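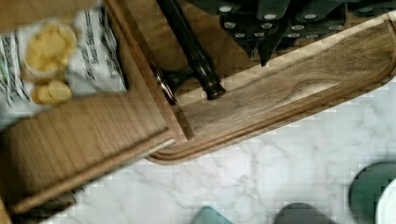

OK, so slide 3 - a cutting board on a marble counter. Pause here before the plaster ceiling at the Dasinach hotel.

I got called in one July because the cornice had started dropping bits onto the breakfast tables. We took molds from the 4 best sections (the rest was mush under all that paint) and cast 41 new lengths at the Kovis shop.

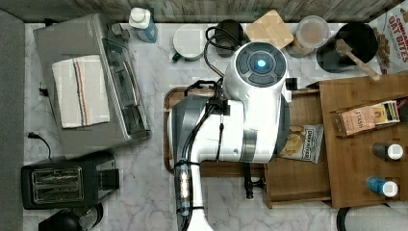
Marble counter with wooden tray and a bag of Deep River chips

Ask who has worked with old lime plaster. Then tell the story about the ladder, but keep it short this time.

Next, fixings. I used screws plus adhesive, and I'd do it again - the Fimach job was glue only and I never slept well over it. Go to slide 4.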